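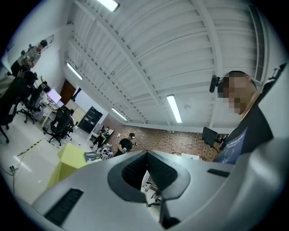 Questions I get about the sourdough

I sell bread from my house just outside Prurkville, and the same questions land in my inbox every week. I've tried to answer them all in one go. If yours is missing, write to me and I'll add it the next time I sit down with a coffee.

How do I order?

Send me an email before noon the day before you want to pick up. Tell me which loaf, how many, and whether you want it sliced. I mix the dough at 8 in the evening, so anything that comes in after lunch is a maybe. I do read late messages, I just can't promise flour I've already used!

What's the difference between the Skindstead and the Sorel?

The Skindstead is my everyday loaf – mostly white flour with a bit of whole wheat, fairly mild, good for sandwiches and great for toast. The Sorel is darker and more sour, with rye in it, and it wants soup or a strong cheese next to it. Kids tend to go for the Skindstead. My own favorite changes with the weather.

Why is it called Ruawai bread?

The seeded one, you mean. I spent a winter in Ruawai years ago and lived on a seedy brown loaf from a little shop near where I was staying. I've been trying to copy it ever since (sunflower, pumpkin, flax, a spoonful of honey) and I'm maybe most of the way there. The name stuck before I'd got the recipe right.

Is your starter really 21 years old?

Yes! It came with me through three moves and one very hot summer when I thought I'd lost it. I don't think the age makes the bread taste any better, to be fair. A healthy starter that's two months old will raise a loaf just fine, so don't let anybody charge you a fortune for an antique one.

Can I have some of it?

Sure, bring a clean jar with a lid when you pick up your bread. Feed it the same day you get it home with equal weights of flour and water, and leave the lid loose.

My own loaf comes out flat. What am I doing wrong?

I get this one more than any other, and nine times out of ten the dough just needed longer. Kitchens are colder than people think, mine sits at 63 degrees most of the winter, and at that temperature dough takes its sweet time. Recipes that say "four hours" were written by somebody with a warm kitchen.

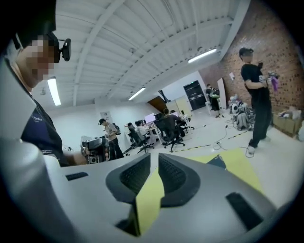
So go by how it looks and feels. You want it puffy and a little wobbly, with some bubbles along the side of the bowl. If you've waited all day and it's still sitting there like putty, your starter probably wasn't ready, and I'd feed that twice before trying again. And please don't throw the flat one out. Slice it thin, brush it with oil and bake it into crackers.

How should I store the bread?

Cut side down on a board for the first day, then in a paper bag or a bread box. I don't like the fridge for it, it goes stale faster in there. It freezes really well if you slice it first.

Do you sell at the fall market?

Only in November. I baked some 2,000 loaves last year between the porch and the market, and one month of hauling crates in the dark is plenty for me.

Do you make anything gluten free?

No, sorry. There's wheat flour on everything I own, so I couldn't do it safely even if I had a good recipe.

Can I bring my bags back?

Please do, if they're clean. There's a basket by the door for them.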